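Visit report: open afternoon at the Halotside handling laboratory

In January a party of six from Mosano attended the open afternoon at Halotside. The visit was hosted by Katalin Gál, and this report was prepared by Kadri Jankauskaitė for colleagues who were unable to travel.

1. Handling of everyday objects

The first session dealt with hand-held grippers, which staff use to record how people pick up and move common items. Ms Gál explained that the recordings are later used to train robot arms, and that 498 of them had been collected for the present study. Paper cups are considered a demanding item, as the wall gives way under quite light pressure. The gripper holds the cup upright between two dark pads, one on either side.

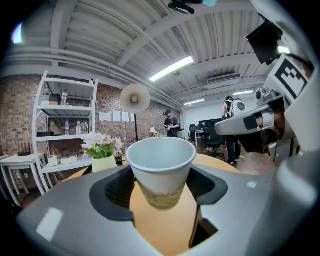
2. The working area

The laboratory occupies one large room with a brick wall along the back. Open shelving holds boxes and bottles, and there is a group of desks and office chairs to one side. Visitors were free to move between the tables and put questions to staff - most concerned the wear on the pads and the time needed to train a new operator. Two days are allowed for the latter.

Square printed markers are fitted to the equipment. Their role in tracking position was covered in a short talk before tea. 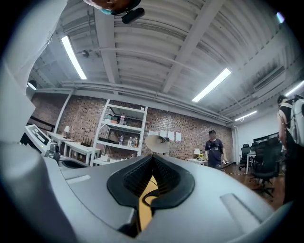 The gripper pad and printed marker, with the shelving and desks behind.

Mosano has asked for a copy of the talk. A return visit by Halotside staff is proposed, and colleagues wishing to attend should give their names to Ms Jankauskaitė.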